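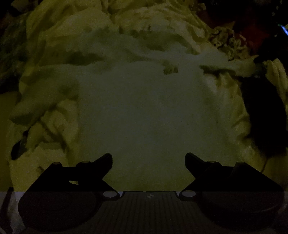 ## Druvinik: fixing the loot in a small exploration game

Project report, Sille Stougaard and Mikkel Juhl

Druvinik is our exploration game for the spring course. You play a peddler crossing the snowy region of Tallona, picking up frost herbs, shells and scrap metal and selling them to a merchant called Grímsdóttir. We had the walking and trading in place by February, so this report is mostly on the part we fell in love with: the loot.

### The problem

In our first build every item rolled separately, and each roll ignored the ones before it. On paper a frost herb was common. In play, one tester crossed half the map without finding any and then got four from a single bush! We wanted finds to stay surprising, but with fewer long dry spells.

### Placing the items

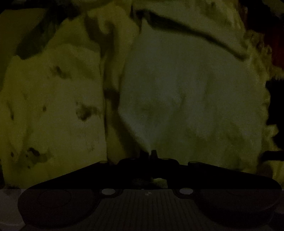 Loot in Druvinik is tied to the ground it lies on, so the shape of the land had to come first. Herbs grow on open slopes, and scrap collects in low spots where old carts might have ended up. Sille builds the hills in Toneo, our little map editor, and draws the shadows by hand. The cloth, with its two broad mounds and the deep crease running down between them, is very close to the kind of valley we like best: bright, rounded tops for the herbs and a dark gully for the scrap. Players head for the gully almost every time, so we put the rarer scrap at its far end.

### Testing the rolls

Mikkel wrote a script that opens containers without drawing anything on screen. We ran 2,000 chests with the old system and 2,000 with the new one, where a missed item gets a slightly better chance on the next try – up to 3 steps, then it stays there until the item drops. 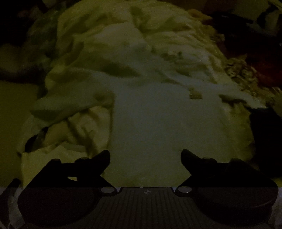 The new system also has a reset when the item is found, which we forgot in our first version. That bug gave us 2,892 frost herbs in one run (great for Grímsdóttir, terrible for the economy). With the reset in, the long gaps got much shorter and prices settled down again.

### Still to do

- Shells use the old rolls
- The boost is lost when you reload a save
- Grímsdóttir should pay less if you sell her the same herb all day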